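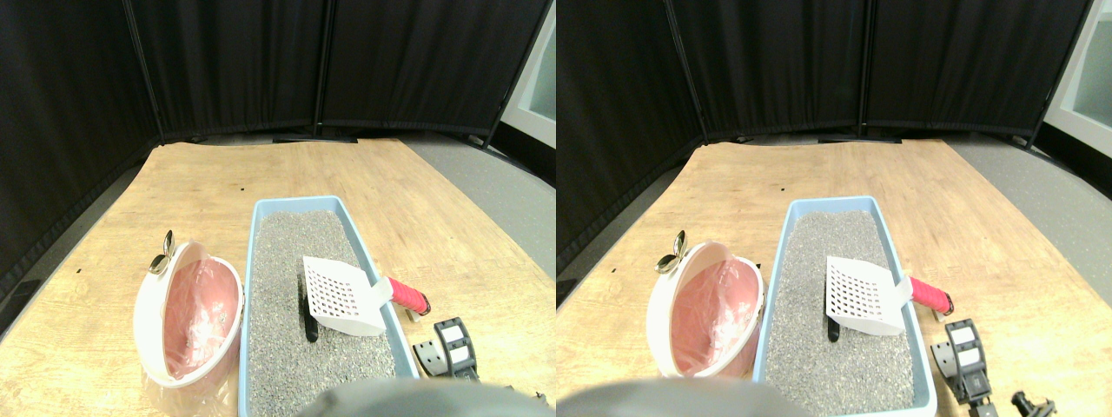 Odor Control in Indoor Cat Litter: Student Project Report

1. Purpose

The project compared how well three types of cat litter limit the smell of ammonia in small apartments. The work was carried out in May at the Penner Street campus. Clay, paper and wood litters were tested.

2. Method

Each litter was placed in a closed container with 200 milliliters of diluted ammonia. Readings were taken after 30 minutes and again the next morning. A short survey was also sent to cat owners in the Vemgate and Uditz housing blocks, and 65 replies were received.

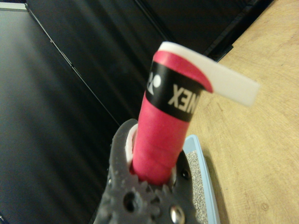
One owner in Uditz wrote that smell mattered less to her than dust, and that she had gone back to clay after a month with paper pellets. Similar remarks appeared in other replies, and a question on dust was added to the follow-up form.

3. Results

Wood litter gave the lowest reading at both times. Clay did well at first – but its reading rose overnight. Paper gave the highest reading in both tests.
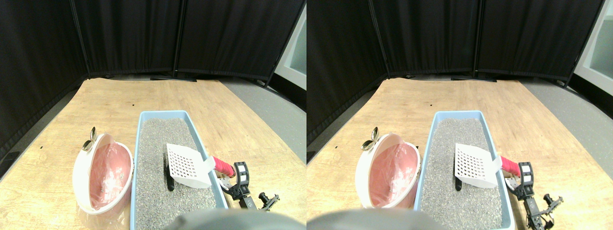
The depth of the litter was kept the same in all containers. Room temperature was not controlled, and the overnight readings should be treated with care.

4. Further Work

The tests should be repeated with a deeper layer of clay. The Jenow meter must be returned to the laboratory by 18th June.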